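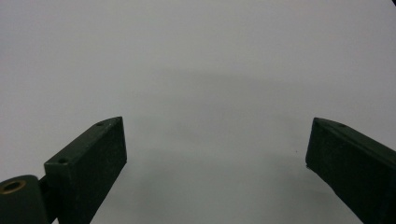

How to run a gripper demo at an open day

These are the steps we use at the Fukau workshop for visitors who want to try a hand-held gripper. Each turn takes 4 minutes, and the whole session fits in 30.

1. Set up a plain, light-colored surface at waist height. Wipe it down and keep bags and cups off it.

2. Start with the fingers wide open. Check the screws on both fingers and tighten any that have worked loose.

3. Open and close the gripper twice with nothing in it. If it sticks, check the hinge for grit before you let anyone use it.

4. Put out one object. We start with a foam block, then move to a paper cup. Leave heavy items out - 700 grams is our limit.

5. Show the grip once at normal speed. Come in from above, stop just short of the surface, then close slowly.

6. Hand the tool over and let the visitor try. Stand to the side so the line can see.

7. Between turns, open the fingers fully and set the tool down on its side.

We had 177 visitors in February and ran two tools in turn. Children under ten did better with both hands on the handle.

Spare screws are in the drawer marked Tivo. Log any damage on the sheet by the door before you pack up.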